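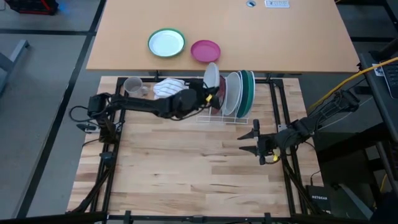
NAKENBERG, April

I have loaded a lot of dish racks in my life and never thought of it as a hard problem. After an afternoon at the Lykkegaard lab I'm a convert. Plates are slippery and thin, they look different from every angle, and the slot you want them in is barely wider than the plate. Now try it with two fingers per hand and no feeling in either of them!

The lab opens its doors to visitors every spring, and this year I finally got a spot in the 2 p.m. group. From the Nakenberg train station it's an easy walk, mostly along the canal, and then you go in by the loading dock (the front door is for another tenant, and the sign saying so is small). You get a sticky badge and a cup of pretty decent coffee, and you're led straight out onto the floor.

The floor is one big, bright room with the pipes and ducts showing overhead. I had expected glass walls and a viewing gallery. Instead we stood right there by the benches, close enough to hear the little whine the motors make when they change direction.

Our group had come for Butumness, the lab's project on teaching robots to get out of trouble. I'll try to explain it the way it was explained to us, which was mostly with kitchen stuff.

A common way to teach a pair of arms a chore is to have a person steer them through it again and again while everything gets recorded. A program then studies the recordings and learns to go from what the cameras see to how the arms should move. The catch is that the people steering get good at it. Their recordings are smooth. They pick up a plate nicely, bring it over nicely, and slide it in nicely, so the program learns what to do when things are going nicely. The first time a plate lands crooked, it's looking at something it has never seen, and it may just push harder, or let go, or freeze.

Butumness changes where the recordings start. For half of them, the plates are set out and the person does the chore from the beginning. For the other half, somebody first arranges a problem. A plate is leaning across the slots, or it's flat under a corner of the towel, or it's stuck at an angle against the wire with a gripper already on it. The person takes the controls right in the middle of that and works back to a normal situation. Then the recording stops. They don't finish the chore at all.

That last bit surprised me, and I asked about it. The answer was that the program already knows how to finish from a normal situation, so there's no need to spend recording time on it. Short rescues are cheap, and you can fit in a lot of different ones.

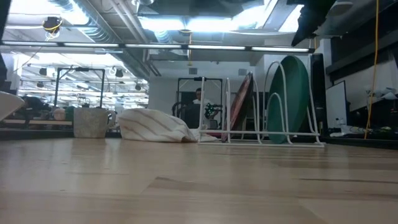 The result they're proudest of comes from a side-by-side test, and I like it because it's so simple. They trained the same program twice. The first version got 80 recordings of the chore done start to finish. The second also got 80, split evenly between the ordinary kind and the rescues. Then each version was given 12 tries at racking the plates, with the same awkward starting layouts for both. The ordinary version finished 4 of its tries. The Butumness version finished all but 2.

Same arms, same plates, same number of recordings! I had assumed the fix for a clumsy robot was simply more of everything, so seeing that kind of jump without a bigger pile of data really made my afternoon.

They were careful to tell us where it stops working, too. Twelve tries is a small test, and they want a much longer one before they make any big claims. All of it was done on one bench with one rack. A rack with wider slots might be easier or might throw everything off, and they haven't checked. The rescues also have to be thought up by people, so if a plate gets into a mess no one imagined, the program is back to guessing. One of the engineers keeps a paper list of messes taped inside a cabinet door and adds to it whenever a plate does something new. I asked to see it, and it's long. My favorite entry reads "towel came too."

The towel deserves its own paragraph. I figured it was there to dry things, but in this test it's mostly there to be in the way. It's soft, it never lies the same way twice, and when it covers part of a plate the program has to work out where the rest of the plate is. The plates themselves come in a mix of colors, dark red and green and white and so on, and that's useful too. A white plate by a white rack is hard to pick out. The dark ones are kinder on the cameras but they catch reflections from the ceiling lights, so each has its own way of being annoying.

We also got a look at Donex, the in-house tool they use for going through the recordings. It plays every camera view side by side, and you drag a marker along a strip at the bottom to show where the trouble ends and the normal part begins. That marker matters a lot. Put it too early and the program learns to stop rescuing before the plate is free. Put it too late and you've sneaked in a piece of the ordinary chore, which muddies the comparison. A few of us had a go at placing it on a practice clip - a plate leaning over the rack wires - and we all put it in different places. Apparently the staff disagreed almost as much at first. They ended up writing a rule for it: trouble is over when the plate could be let go of and stay put. Once they had the rule, the markers lined up a lot better.

Then it was demo time, and the group crept forward as far as the tape would let us. The arms are slower than you'd guess from videos online. There's a steady reach, a pause, a small correction, another pause. I found it completely absorbing. You start rooting for them. During one run a plate caught on the wire and leaned over sideways, and the arm backed off a little, changed its angle, and came in again from the side. People clapped. I clapped!

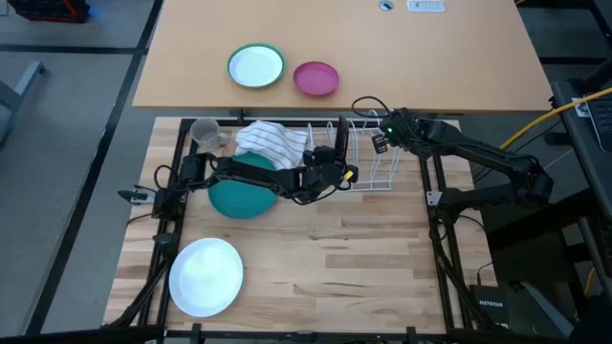 Two arms, one dish rack, and a teal plate partly under the towel.

I stayed after the demo to ask why there are two arms when one seemed to do most of the racking. Part of the answer is reach, because the left arm can't get comfortably to everything on the right and the other way around. The more interesting part is that some rescues need a helper. One arm can steady the rack while the other frees the plate, or nudge a plate up on its edge so the other one can get hold of it. Those two-arm rescues take the most practice to record. The people steering told us they still mess up plenty of them, and those takes are saved in a separate folder because there might be something to learn from them later on.

Somebody else in the group asked about glasses. Not yet, was the answer, with a bit of a wince. Mugs are next, and the handle is both the best and the worst thing about them. It gives the gripper something to grab, but the mug swings once it's in the air. They've started a list of mug messes for that one as well.

A few practical notes if you're thinking of going. The tour is free but you do need to sign up ahead, and the afternoon group gets more demo time than the morning one. Wear comfortable shoes, there's nowhere to sit on the floor. Kids are welcome, and the ones in our group asked better questions than I did. Photos are fine as long as you stay clear of the screens. Leave a little time at the end for the practice station by the exit, where you can try steering a gripper yourself and pick up a foam block. I dropped mine over and over, finally got it into the tray, and went straight to the back of the line for another turn.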